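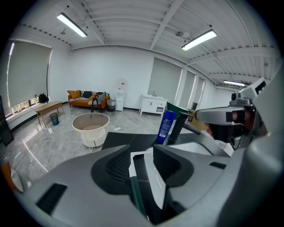
402 号路 Villden 段的涵洞换完了,路面也恢复了,只剩下绿化和一点收尾的标线。我在这个工地上做驻场,从破路面一直待到拆围挡,中间断断续续记了些东西,大多写在施工日志的背面。趁还没忘,整理一下放上来。内容比较琐碎,给以后做类似小工程的人参考,也给自己备查。

先说这段路的情况。402 号路从 Villden 镇区出来往东,过 Vunis 河的一条支沟,再往前到 Sodau 村口。这次施工的范围是支沟两侧大约 200 米,包括旧涵洞拆除、新涵洞安装、两侧路基加宽、一段人行道和配套的排水。路不宽,双向两车道,平时车流量不大,早上和傍晚稍微多一些,有校车和去河边料场的货车。

旧涵洞是波纹钢管,底部锈穿了,沟水从管底往下渗,把管子下面的土带走,路面跟着沉。最早发现问题的是路边住户,说下雨以后路中间有一道坎,车压过去会响。养护的人来补过几次沥青,每次补完几个月又沉下去。后来派人钻进管子里看,才确定要整个换掉。

## 为什么选箱涵

方案阶段讨论过内衬修复,就是在旧管里套一根新管,缝隙灌浆,不用断路。优点很明显,工期短,对交通影响小。缺点是过水断面会变小,而这条支沟在汛期本来就有点顶托,上游的草地每年都要淹一次。水文计算做出来,套管以后上游水位还要抬高,沿沟有几户人家的后院离水面很近,这个方案就放下了。

另一个方案是双排混凝土圆管,造价低一些。圆管并排放,中间那一块三角形的地方回填很难压实,而且两根管之间容易挂树枝。支沟上游是一片林子,漂下来的东西不少。我在别的地方见过双管涵洞被堵得只剩半根管过水的,清一次要动用长臂挖机。最后定的是预制混凝土箱涵,单孔,底板埋到沟底以下,里面铺一层卵石,让沟底看上去和上下游连得起来,鱼也能走。

箱涵的重量比圆管大得多,地基要求也高。勘察报告里写的是粉质黏土夹砂,承载力够,沉降算出来也在允许范围内。开挖之后看到的和报告有出入,这个后面讲。

## 交通组织

这段路没有很近的平行道路可以绕。要绕就得走镇子北边,再从 Sodau 那边折回来,对货车来说不算什么,对走路和骑车的人就很远了。所以一开始就定了半幅施工半幅通车,临时信号灯控制。

半幅施工有个老问题,就是中间要打一排支护,把通车的那半边挡住。旧管子横穿整条路,支护桩打到管子的位置打不下去,只能在管子两侧各打一排,管顶上面用横板拦。板和管子之间的缝要塞严实,塞不严实土就往外漏。我们第一次塞得不好,过了一夜,通车那半边的路肩上出现一条细缝,用手指能伸进去。当时决定把信号灯往后挪,让车离坑边远一点,同时把缝重新处理。后来又观察了一段时间,缝没有再发展。

信号灯的配时也改过几回。刚开始两个方向给的时间一样长,早上往镇里去的车排到了弯道后面,后车看不到队尾,很危险。住户打电话来说了,我们把早上那个时段往镇里方向的绿灯加长,傍晚反过来。这套临时灯支持分时段,只是出厂默认没打开。设置的人要站在路边对着一个很小的屏幕按键,太阳底下什么都看不清,后来都挑天刚亮的时候去调。

行人通道走的是下游一侧,搭了一座临时的小便桥,桥面是防滑板,两边有扶手。便桥的坡道开始做得偏陡,推婴儿车的人上去费力,后来加长了。这种事情在图上是看不出来的,坡度数字也在规范以内,但人走起来就是不舒服。我建议以后做临时通道,搭好以后先自己推一辆装了东西的手推车走一遍。

## 管线

管线图上标了 2 条管线,一条给水,一条通信。实际挖出来还有一条没标的旧陶管,从路北的方向斜着过来,断在路基里,里面有水。查了很久不知道是谁家的。问了附近的住户,有人说以前路北有个奶牛场,可能是那时候的排水。我们顺着往上挖了一段探坑,管子到了田边就没了,后面全是碎片。水量很小,但一直有。

处理办法是在断口处接了一段新管,引到箱涵上游的翼墙里排出去,外面包土工布和碎石。这项工作合同里没有,走了变更。变更单来回改了几遍,主要是对方要求说明来水的来源,而来源确实不清楚。最后写的是“来源不明的地下来水”,附了现场照片和探坑记录。

给水管的情况正常,位置和图上差得不远,用真空开挖把它露出来,做了吊架保护。通信那条是一组管块,比图上浅很多,上面只有一层薄薄的覆土,破路面的时候差一点碰到。幸好前一天用探测仪扫过一遍,喷了漆。喷漆线和管线图对不上的时候,我的做法是都当真,两个位置都人工开挖。

## 测量和控制点

测量这一块我想多写几句。

工地的控制网是设计阶段留下来的,一共 4 个点,其中一个在旧涵洞端墙顶上,拆端墙的时候就没了。这件事大家事先都知道,但没有人提前补点,到了拆的前一天下午才想起来,临时在对面的挡墙上打了一个钉。以后进场第一件事就该对着拆除图把控制点过一遍,会被拆掉的、会被机械碰到的、会被材料堆住的,先补出来再开工。

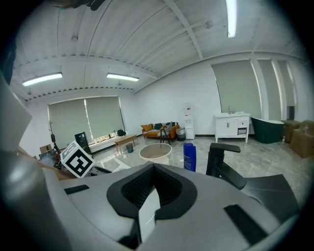

沉降观测我们用了两种办法,一种是老办法,路肩上埋观测钉,每天早上用水准仪测一遍;另一种是拍照建模,每隔一段时间沿着基坑走一圈拍一组照片,回去在软件里算出三维模型,再和上一期的比。后一种办法要在现场布标志,软件靠标志把每一期照片对到同一个坐标系里。标志的样子和图上那只手拿着的白色方块有点像,白底上印着粗黑的方格图案,对比很强,软件自己就能认出来。方块做成立体的,两个面上都有图案,换个角度也还能看到一面;我们用的是平板,钉在木桩上,只要人走到侧面,照片里的板就变成一条窄缝,认不出来。后来在坑角的几个位置,把两块板拼成直角钉上去,识别的情况好了很多。板面要用哑光的,亮面的早上会反光。泥点溅到白格子上也会影响,每次拍之前拿湿布擦一下就行。

建模算出来的结果,和水准仪的数据趋势一致,绝对值有些差别。坑边沉降这种事情,毫米级的判断我还是看水准仪,照片模型更适合看整体,比如边坡有没有鼓、支护板有没有外倾。它还有一个好处是留底。有一次和分包对开挖方量有争议,把两期模型一减,数字就出来了,省了很多口舌。

需要提醒的是文件管理。照片一多,文件夹名字如果随便起,过两个星期就分不清哪组是开挖前哪组是开挖后。我后来统一用工序命名,不用日期,例如“上游半幅-垫层前”“上游半幅-箱涵就位后”。查的时候人脑子里想的都是工序,没人记得住日期。

## 地基

挖到设计标高以后,上游半幅的基底和勘察报告基本一致,下游半幅挖出来一片黑色的淤泥,里面有没烂完的树根。钻孔刚好没打到那里。看形状应该是老沟道,Vunis 河这一带的支沟以前改过道,老地图上的沟是弯的,现在是直的,修路的时候裁弯取直,老沟填掉就算了。

淤泥不能留,往下挖,挖到硬底,用碎石换填,分层压实。换填的量比预想的大,料场那边碎石一时供不上,停了两天。停工期间坑底泡了水,又把表层软化的部分清掉一次。所以遇到换填,料没备齐之前最好留一层保护土不挖,等料到了再一次清到底。这个道理教科书上有,现场赶进度的时候容易忘。

换填层的压实度用灌砂法测,也试了轻型落锤仪。落锤仪快,测一个点几分钟,适合过程控制,最终验收还是按规范来。靠近旧支护的边角,大压路机进不去,用的是小夯机,层厚要减薄。我盯得最多的就是这几个边角,以后路面要是再沉,多半从这里开始。

## 箱涵安装

箱涵是在厂里预制好运来的,承插口,橡胶圈密封。吊装的前一天把吊车站位、支腿垫板和回转半径都走了一遍。路边有一根架空线,吊臂要从它的外侧转过去,安排了专人看着。

运输车是早上到的,比约定时间早,停在弯道里把路堵了一段。这个怪我们没有提前找好等候的地方。后来和料场商量,借他们门口的空地让车先停,再用对讲机一辆一辆叫过来。

第一节放得最慢。它的位置和方向决定后面所有节段,偏一点点,到了另一头就偏很多。放下去,测,吊起来,垫层刮一刮,再放下去,反复了好几次。有人觉得没必要这么磨,我还是坚持。后面几节顺得多,拉紧器一收就到位,缝宽也均匀。

橡胶圈要注意的是润滑剂。冷天润滑剂变稠,抹不匀,胶圈会翻边,翻边之后从外面看不出来,从里面用手摸能摸到。我们有一节就是里面摸出来不对,退出来重装。安装完以后每条缝都要有人进去摸一圈。

两半幅之间的接头是这个工程最麻烦的地方。上游半幅先装好,回填,恢复临时路面,把车倒过来,再挖下游半幅。接头那一节露在外面等了一段时间,承口里进了土和小石子,清理用了大半个上午。端口当时用木板封过,封得不严,下边有缝。如果重来一次,我会用厚塑料布先包一层再钉板。

## 导流

支沟平时水不大,导流用的是围堰加水泵。上游堆沙袋,泵把水抽过工地,从下游放出去,出口铺了石头防冲。泵有一台主用一台备用,备用的每天要开一下,确认能启动。

施工期间下过一场比较大的雨,夜里水位涨得快,泵跟不上。预案是水位到了标记线就撤设备,打开围堰让水自己过。我们按预案做了,坑里淹了,设备没事。第二天抽水清淤,又耽误了一天。事后讨论要不要加大泵的规格,我的看法是没必要,这么小的沟,按小雨配泵,大雨就让它淹,成本最低。关键是标记线要定得早一点,给撤设备留出时间。夜里值班的人也要明确,谁有权决定打开围堰,写在纸上贴在集装箱门里面。

环保方面的要求是抽出来的浑水不能直接排到沟里,要先过沉淀。我们用的是过滤袋,放在草地上,水慢慢渗出来。袋子满了以后很重,搬不动,要提前在下面铺好吊带。这一条是别人教我的,第一次没铺,最后只能在原地把袋子割开,用铲子装。

## 路面和人行道

回填到路床以后,就回到比较常规的工作了。底基层、基层、沥青下面层、上面层。新旧路面的接缝做成台阶状,层与层错开,缝面涂粘层油。以前这里沉降的另一个原因是旧接缝刚好在管顶正上方,水从缝里进去。这次把接缝移到了开挖范围以外。

人行道是新增的,只有下游一侧,从镇区方向接过来,到涵洞东头结束。按说应该接到 Sodau 村口,预算不够,留到下一期。现在人行道走到头是一块碎石地,然后人只能上路肩。我在会上提过,至少把尽头那一段做一个缓坡,让轮椅能下到路肩上,这个最后做了。还有住户问为什么不干脆修到头,我只能照实说这一期没有这笔钱。

沥青的施工分包是 Peng,他们这次来的班组比较熟练,摊铺那天的温度控制得不错,接缝也处理得仔细。有一处雨水口周边压得不实,当场刨掉重做了。雨水口的盖子高度要在上面层摊铺之前就调好,铺完再调,周围一圈总是补丁。我们有一个调低了,下次养护的时候再处理。

护栏装在箱涵顶板上的那几根立柱,埋深不够,改成了底板加锚栓的形式。预制的时候应该把预埋件放进去,我们是后来植筋的,钻孔碰到了钢筋,挪了位置。这属于设计和预制厂之间没有对上,图纸上护栏是另外一册,预制厂手里没有那一册。

## 和住户打交道

工地离住户很近,最近的一家,厨房窗户正对着坑。开工前发过通知,也挨家去过一次。通知上写的工期后来延了,延的原因就是前面说的换填和淹水。延期的通知一定要在原定日期之前发,等过了日期再发,人家已经很不高兴了。我们第一次发晚了,接了不少电话。

噪声方面,打桩那几天最吵,挪到上午晚一点开始。水泵夜里一直开,声音不大但持续,有一家说睡不好,我们把泵移到围堰的另一侧,外面用草捆围了一圈,他们说好多了。

还有垃圾车。临时信号灯期间垃圾车不愿意在施工段里停,有几家的垃圾桶没人收。后来由工地的人每次收运前把桶推到施工段外面,收完再推回来。这件事合同里不会写,但不做的话,桶就一直满着。

## 还没做完的

沟岸的草籽已经撒了,长得不均匀,朝北那一面还是光的,可能要补撒一次。箱涵里的卵石经过一次涨水以后往下游移动了一些,进口处露出一点底板,要再看一个汛期,如果继续移动,就在里面加几道石坎。

那根旧陶管引出来的水还在流,天旱的时候也没有停。我每次路过会去看一眼翼墙上的那个出口,水是清的。

观测钉留着没拔,计划再测一段时间。到目前为止下游半幅的读数比上游半幅大一点,都在允许范围内,曲线已经变平。控制点的最终坐标和点之记我重新整理了一份,交给了镇上,也标明了端墙上那个点已经作废。

下一个工地还是在 Vunis 河这一带,再往上游去一点,是一座旧桥的支座更换。要用到千斤顶同步顶升,我以前只做过一次,正在看资料。有做过的朋友可以留言,主要想问顶升期间桥上的管线怎么处理,图纸上只写了“由管线单位配合”。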